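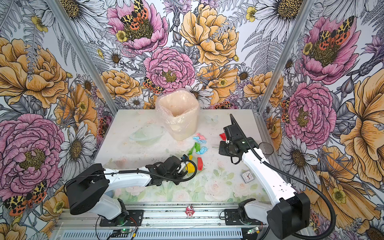

March, 4.15pm

Third go at the Bilitz glue and I think I'm getting somewhere! Mixed it thinner this time (15 g powder to 6 spoons of water, left to stand for 15 minutes) and brushed it on the back of the offcuts before folding. Far fewer bubbles, though the corners still lift on the heavy paper – grr. Thảo Phan reckons I'm rushing the pressing, and she's probably right, I gave the last lot five minutes and got bored. Will leave the next batch under the big books overnight. Also we're nearly out of bookcloth, so somebody please ring Jamoris before they put the price up again. Brushes are soaking in the sink, don't chuck them!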